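Drondmont Publishes Folding and Hanging Guide for Small Bedrooms

Reading time: 2 min

25 Apr 2023. Drondmont, a supplier of household storage, has released a garment sorting guide for bedrooms where the bed serves as the main work surface. The guide covers 30 garment types and replaces the Urkon leaflet issued in October.

Sorting on the bed

Garments are divided into hanging and folding groups before any folding begins. Shirts, knitwear and most T-shirts are folded. Lined garments and heavier outerwear go on hangers. Denim jackets may be assigned to either group, depending on rail space.

A denim jacket is laid on the bedspread, held at the edges and pulled flat. The collar is opened and the sleeves are drawn out to the sides before the first fold. Other garments may stay on the bed during this step, including those already on wire hangers.
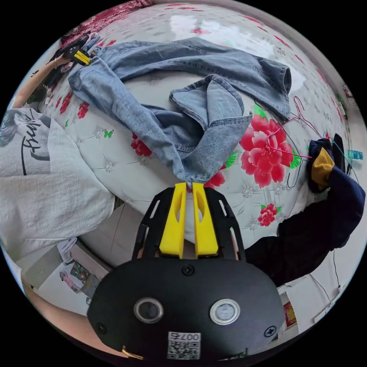

Hanging capacity

The Neves rail, supplied separately, is 800 mm wide and rated for 107 N. Thin wire hangers are acceptable for light garments. Jackets stored for a full season require a shaped hanger.

Availability

The guide runs to 148 pages and ships with all Wavinard shelf units. Printed copies can be ordered separately through Drondmont retailers.

Related items
Wavinard shelf units: revised assembly sheet
Neves rail: wall fixing notes
Urkon leaflet withdrawn from stock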